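Bowls and Surfaces: A Gallery from the Culten Workroom

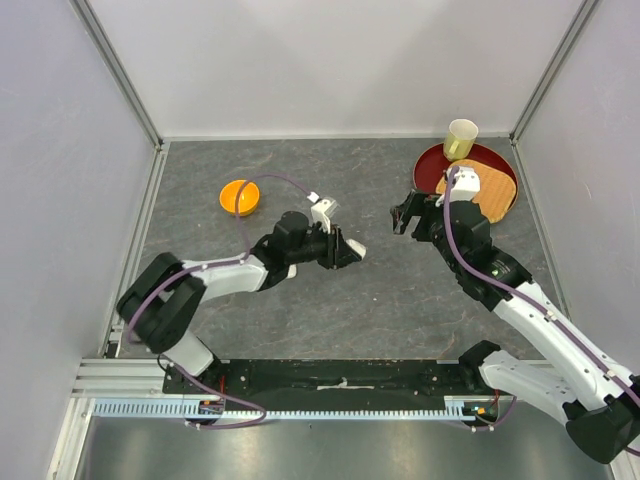

2 min read

This gallery is part of a set on plain household pieces and the surfaces they get put down on. The notes are short. Most of the pieces came to us in February, when the Starnulitz shop cleared its shelves, and we have been sorting them since then.

Orange bowl on the gray marble-patterned panel. It is small and round, and bright enough to stand out against gray from across a room. The bowl is tilted a little, so the inside shows as well as the outside.

The panel has lighter and darker streaks, with a few thin reddish-brown veins. We like this pattern under strong colors – white pieces tend to get lost on it. The walls are a light gray-white, with aluminum posts at the corners.

The Starnulitz lot had 23 bowls in it, and 13 of those are staying in the collection. The rest go to Letberg for the tabletop display there. Plates and cups from the same lot will get a page of their own.

For anyone sorting a similar lot, we group by color first and by size second. Small bowls stack best in threes. Paper between them is enough for a shelf, but use cloth if they have to travel.

Gallery last updated 9 October 2022. Requests for prints go through the Kuster desk and take two weeks.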